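Unit 4: Sorting at the Point of Discard
Course handout, Pluvutside Extension Program in Building Services

4.1 Scope

This unit covers small open bins used at desks, counters and tabletops. Wheeled containers, chutes and compactors are covered in Unit 6. Read section 4.3 before the Saturday practical.

4.2 Terms

Stream: a category of waste kept separate from the others until pickup.
Station: two or more bins placed together so that a person can choose between streams without moving.
Contamination rate: the share of items in a bin that belong to a different stream, given as a percentage of the item count. Do not use weight for this figure. One half-full drink bottle can outweigh everything else in a small recycling bin.
Residual: what is left after the other streams have been taken out. Some older manuals call it general waste.

4.3 Pairing and spacing

A single bin collects everything. If a recycling bin stands alone, people put residual waste in it, and the reverse also holds. The Drilham office survey used in this course compared separated and paired bins on two floors of the same building. With the bins 5 meters apart, 60 percent of empty bottles reached the correct bin. With the bins side by side, the figure was 86 percent. Staff, bin sizes and pickup times were the same in both periods.

The two bins in a station should be close in size and shape. A larger bin is read as the main one and draws items from both streams. Rims should be at nearly the same height and almost touching. Tapered bins leave a gap lower down even when the rims are close, and small items dropped short tend to collect there. Check this space when emptying. 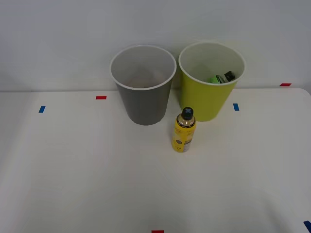

Rashidi objected in the margin of last term's handout that color does very little without a written label, and that a gray bin beside a green one tells a visitor only that there are two bins. Regular users learn the code within a week, the note went on, but a meeting room has few regular users.

The objection is accepted for shared rooms. For a station used by the same people every day, color alone is adequate if the same code is kept through the whole building. In this course, gray is residual and green is recycling. Other sites reverse this or use blue, so confirm the local code before placing any bins.

Labels, where used, go on the front outer wall just under the rim. A label on the base of a tapered bin faces slightly downward and cannot be read by a standing person.

4.4 Bottles

Empty before discard. Caps stay on unless the hauler states otherwise. Bottles left on the surface next to a station are recorded as "undecided" and are not counted toward either stream. A high undecided count usually points to missing labels or a full bin.

4.5 Recording

Use the Praruvska tally sheet. One line per item, one sheet per station. Stop at 90 items even if the bin is not empty, and note the time. Mark crushed or unidentifiable items with a U and leave them out of the rate.

Exercise for the practical: set up one station, run one tally, and report the contamination rate for each bin separately. Bring gloves.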